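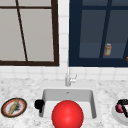
Speaker notes, Rudari kitchen pack, Thursday session

Start with the offer. Rudari is a simulated kitchen sold by Skenia for testing two-handed robot control. The licence covers 5 seats. Toon Bakker ran the review at Sedholm and I'm giving his results with his permission.

Slide two, contents. The pack ships with 305 object models and 4 room layouts. Say clearly that layouts share cupboards and windows, so the real variety is lower than the catalogue suggests.
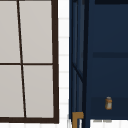
Rendering cost next. Toon logged 898 episodes overnight on the office workstation. Memory use stayed flat. Load time is the weak point, and Skenia has a fix listed for October. 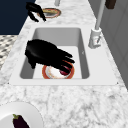

Contact handling decides whether we buy. Sedholm's older package, Ye, let fingers sink into thin objects. Plates are the hard test. With black fingers curled over a plate on the floor of the sink, and a small dark red item tucked under the fingertips, the solver has several close shapes to sort out in a tight basin. Pause here and take questions on grip settings.

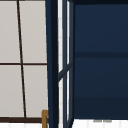 Camera placement is set in a plain text file. Fixed and moving views use the same format. Defaults are poor; budget almost a day to tune them.

Pricing: read from the handout, don't quote from memory. Trial keys are at the side desk.

We use cookies to improve your visit. Accept | Manage settings

Contact | © Sedholm | Back to top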